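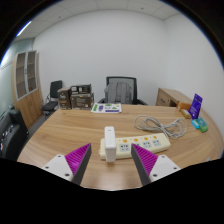 Power strip with individual switches, white adapter, cable still in loops.

I have been rewiring the desk end of the office, and the strip was the part I put off longest. The old one had a single rocker at the end, so switching off the scanner meant switching off everything else too. The replacement has an orange button for each outlet and a cream housing. It came from Onley, the electrical counter on the corner, along with a few small parts I may or may not use.

Load first. I added up the nameplate figures for everything that could conceivably be plugged in at the same time and got 194 watts. No strip sold for office use will notice that. The trouble is spacing. A tall adapter plugged straight in tends to lean over its neighbor, and then you have paid for an outlet you can't reach. Bulky ones go at the ends, flat plugs in between.

The cord is another matter. My run from the wall to the back leg of the desk measures 7 feet, and the slack has to live somewhere. Laurier Lachance ties his in a tight figure eight, which I don't like under load. I leave wide loops and one strap, fastened just firmly enough to stay put.

Order of work: label both ends of each cord, plug in with all buttons off, then switch on one at a time. Allow up to 10 minutes. The labels take most of it.

Still undecided whether to screw the strip under the desktop or leave it on the surface. Karlijn Jacobs votes for underneath. I'd have to find the buttons by feel.

Filed under: Desk & Wiring

Contact | © Clifford Turcotte | Back to top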